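Kincaid Repair Night: Your Questions

2 min read

We fix things together once a month in Undusbridge, and we love newcomers!

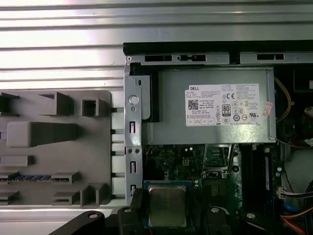 Delphine Ruiz-Ortega wrote to us after the February session that she'd walked past the door for a year, sure that it was only for people who already knew what they were doing. So let's begin with her question.

Do I need any experience?
None at all. Plenty of people come in never having held a soldering iron, and it's such a treat to see someone get their own radio talking again.

What can I bring?
Lamps, toasters, computers, sewing machines, clothes with a torn seam, toys. If you can carry it in by yourself, bring it - and bring the power cord too, please! No microwaves or gas heaters.

Is it free?
Yes. You pay only for parts, and we'll tell you the price before we order anything.

How many places are there?
We take 28 bookings a night. Walk-ins are welcome after eight, if a bench is open.

What if you can't fix it?
Then we'll show you what failed (often the best part of the evening) and tell you where it can be recycled.

Can I help out?
Please do! Rafferty Park runs the sewing table and would love a second pair of hands. Talk to him at the door, or just pull up a chair and start threading needles.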